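February 17, 2019

The Mutum project records its demonstrations by remote control. The operator guides the arm through each task in simulation, and every attempt is saved - the poor ones included.
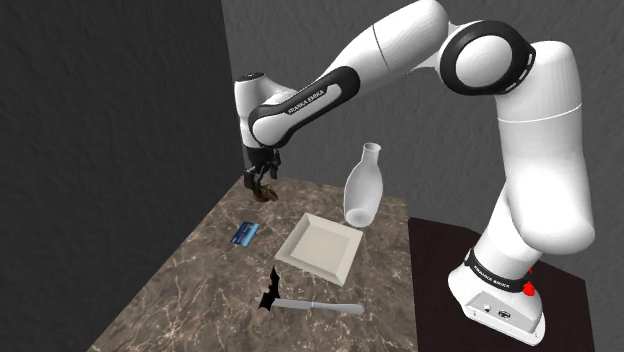 Our present target is 500 saved attempts, of which 52 have passed review. Hesitation near the tabletop remains the usual ground for rejection.

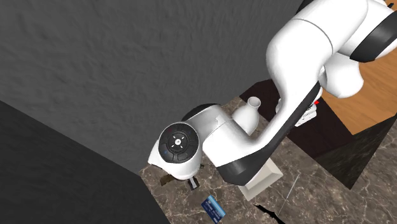 Jolien Prins writes that slow attempts should be kept under a separate label. We will adopt this practice in April.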